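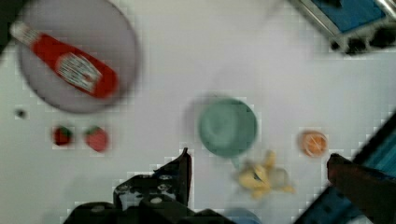

The visitors from Enham wanted to know whether the arm would still find things if they moved them about themselves, and could they please have a go. Well, of course they could! I'd been hoping one of them would ask.

9 May 2024 - open day, bench two. We had the toy kitchen things out on the white table (plate, bowl, ketchup bottle, banana, strawberries, the orange slice) and ran the Flurus software as it stood after last night's update. 187 people through the door by the sign-in sheet, and I think I talked to most of them, so forgive the handwriting.

Pick attempts logged: 563, of which 40 were dropped or missed. I'm rather pleased with that, given how many small hands were rearranging the table between goes. The strawberries were the favourite by a mile. The Skivberg party stayed for ages and asked very good questions about grip force, which I answered as best I could - must send them the notes from December.

To do: check the finger screws before the next session, copy the log across to the Kim folder, and find a longer extension lead for bench two.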